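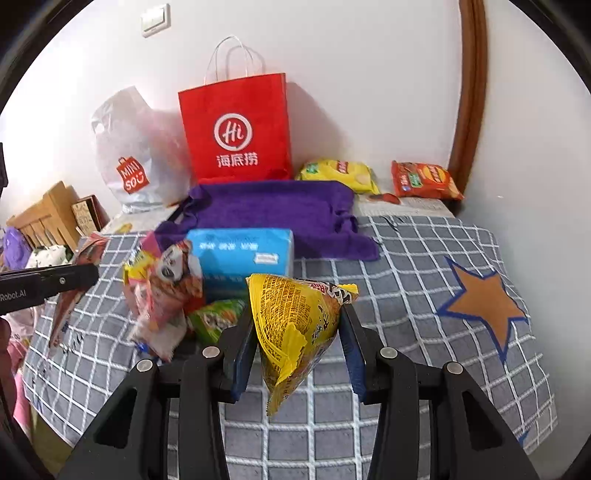
July 27, 2023

I have had the Umden hand gripper kit for a few weeks now, and enough people have emailed to ask whether it is worth buying that I should write it up properly.

For anyone who missed my earlier posts, I do paid data work at home. I pick things up, put them down, and send off the recordings, and somebody else trains a robot arm on them. I started on a rented kit from Olstead. This is the first one I have paid for myself.

What comes in the case

You get a pair of grippers, a charging cable that splits in two, a spare set of finger pads, a calibration card and a folded sheet of instructions. There is no memory card, and the product page does not make that clear. The fast cards cost more than I expected, so add that to the price before you compare it with anything else.

The case is good. The foam is cut to fit and the zipper has not caught on anything yet. The cable is too short. I charge mine on the floor next to the outlet.

Setup

The first time through took me 44 minutes, most of it on calibration. You hold the card flat, move the gripper over it slowly, and wait for the tone. If you go too fast it starts over without telling you why. After the first day I could do it in a couple of minutes. The app wants you to recalibrate every time you swap pads. I skipped that once and had a whole batch sent back.

Using it on snack bags

My current task list is almost all packaged food and small household things on soft surfaces, so I work on the bed. Snack bags are the hardest thing I have been given so far. They slide, they fold, and the air inside moves when you squeeze. With the Olstead rental I dropped a lot of them. The blue pads on this one are grippier, and if I pinch near a corner or along the seal I can carry a bag across the bed without losing it. Pinching in the middle is still a gamble.

Chip bags are worse than the small packets. The fingers only open so far, and a full bag of chips will just push away from you if you come straight down at it. Come in from the side, low, and get one finger under the edge. Tissue boxes are fine if you turn them the narrow way. Plush toys are the easiest thing on the list and I save those for the end of a session when my hands are tired.

The sheet matters more than I thought it would. If it is loose, the fingers pick up cloth along with the packet and you have to start the clip again. I pull mine tight and tuck it in before I begin.

Weight and comfort

This is my main complaint. One gripper is fine for an hour. Two at once is a different job, and my right wrist was sore for most of the first week. The handle has one size and no strap. Falcão makes a padded sleeve that is meant for their own model, and people in the forum say it fits this one with a little trimming. I have ordered one and will say how it goes.

The trigger is stiff when new. Mine loosened up after 200 clips or so, and now it feels right.

Problems so far

One of the screws on a finger joint worked itself loose. It was an easy fix, but the kit does not come with a screwdriver, and the instructions never mention checking them. I go over all of them now before I start.

The app has crashed on me twice during uploads. Both times the clips were still on the card, so nothing was lost except an evening.

Umden support answered my first email the next day and my second one not at all.

Battery

They say 2 hours. With both grippers running I get a little less than that, and they do not run down evenly — the left one always goes first. You can record while plugged in, but with that cable I would not bother.

Should you buy it

If you are only trying this kind of work out, rent. Olstead will rent by the month and you will know pretty fast whether you can stand it. I was past 2000 clips before I bought anything, and I am glad I waited.

If you are already doing it steadily, I think the Umden is the better tool for soft and slippery things. For boxes, cups and anything with hard sides I could not tell much difference.

Callitz has a lighter kit planned for September. I have asked to try one. If they say yes I will run it through the same bags and post the results.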